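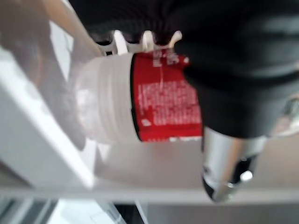 Search this blog

Last January my supervisor at Clurkbridge asked me to write down how we let a robot handle goods on a shelf. Until then the rules were in the heads of two people, and one of them, Lindalva Meireles, was moving to the Lacerda site. So I sat with her for an afternoon and made a list. I want to share part of it, because I looked for something like this when I started and found only long standards which are hard to read if English is your second language.

Our first rule is about speed. We keep two speeds, one for moving through free space and one for the last 5 centimetres before the gripper touches something. The slow one feels very slow. New colleagues always want to raise it, and I did also. Lindalva's answer was that you may raise it after 100 picks in a row without a drop, and then only by one step.

The second rule is about force. A soft plastic bottle is a good teacher here. It will accept a lot of squeezing and look normal again afterwards, so you do not see that your setting is too high. We set the force with the softest item on the list and write the value on the sheet, with the date and initials. If a heavier item slips, we change the finger pads before we touch the force.

The third one is about the wrist camera. Clean the lens before every session, and do not throw away blurred pictures from it. At Kerach, where I worked before, we deleted them to save space, and then we could not explain about 9 bad picks to the customer. Now we keep everything until the report is signed.

The last rule is for people. Hands stay out of the shelf while the arm has power – also when it is standing still, also when you only want to turn one label to the front. Press stop first, then reach.

I am still not sure about the finger pads. Fimunix recommends to change them on a fixed schedule, but we change them when they look shiny. If your team has a better way to decide, please write it to me.

Filed under: Robots at work, Good practice
2 comments · 9 shares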